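Ghazala Orakzai
Mar 5, 2026

1/ Carb rebuild thread, as threatened. The patient is a two-barrel off the old Camacho ute, last serviced when petrol had a personality. Kit came from Drurkar: 29 parts, 15 of which are gaskets for somebody else's carburettor.

2/ Step one, soak the body overnight. The tin says 75 minutes. The tin has never met this varnish.

3/ Main jets out. One came politely. The other has been in there since the Zedalgate swap meet and wanted heat, a proper-width screwdriver and some language.

4/ Lint-free cloths only, no fluffy towels anywhere near a jet.
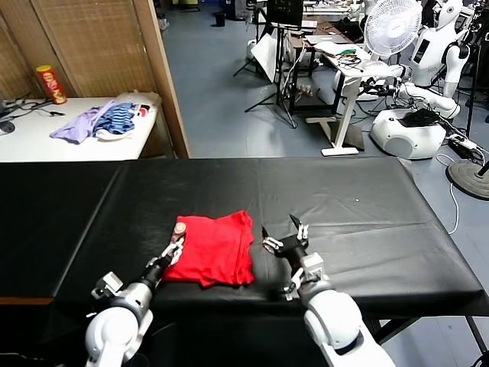

5/ Float level. The manual gives it in sixty-fourths, the kit sheet gives it in millimetres, and the two have never spoken. I went with the manual.

6/ Accelerator pump: new leather cup, sat in light oil for an hour. Fit it dry and you get a flat spot you could park a caravan in.

7/ Faustino Varela has messaged to say I should've bought the Cerel electronic injection conversion. It's $1616 plus freight, Faustino. The kit was cheaper and I get to be cross for a whole weekend.

8/ Base gasket next, then idle mixture. If you've got a spare choke spring for one of these, my DMs are open.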